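Notes for Monday's class, March 27, 2023
Learning to grasp thin parts from a head camera

Okay, so last time we got as far as the policy picking up boxes and cans, and everybody felt pretty good. Now we take the good feeling away! Thin, flat parts on a flat surface are where most of the methods we've read so far fall over, and the Enov benchmark is full of them.

Start with what the camera gives you. Looking down from head height, a flat part has almost no side. The depth map barely changes from table to part, and if the part has holes in it, the table shows through and your segmentation breaks into little islands. I spent two evenings on this before I looked at the raw masks (look at your raw masks first, please).

The Puswood method gets around it by splitting the reach into 2 stages. Stage one brings the hand to a hover pose above the part, palm down, fingers open. Stage two is the closing motion, learned separately, and it only starts once the hover pose has been held for 5 frames in a row. Both stages train on the same 500 demonstrations, cut at the hover.

Why cut there? Well, the hand covers up part of the object just when you need to see it most. So stage two doesn't get a fresh mask. It carries forward the outline saved in stage one and works from that plus the joint readings — kind of like reaching for your keys while you're looking at the door.

What I want you to think about is where the fingertips should be when stage one ends. Over the rim? Over the middle? With a license plate bracket, the middle is mostly cutouts, so the rim is the better bet. 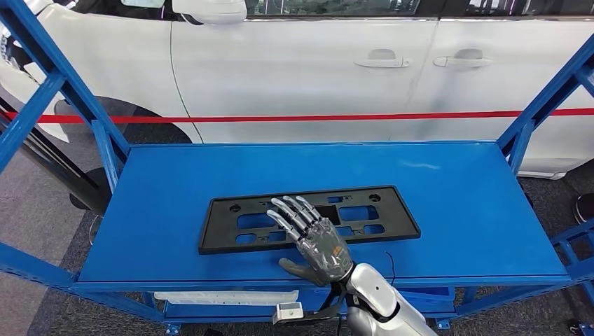 The thumb is the harder half of the problem. It has to get under an edge that's lying right on the table, and Puswood handles it with a small sideways push before the fingers close. I'm not totally sold on the push. The Drernton group leaves it out and tilts the wrist, and we'll compare the two on Yakubu, our lab simulator.

For next class: run both versions with 5 different seeds, save the outline from the end of stage one each time, and bring the plots. Ugly plots are fine.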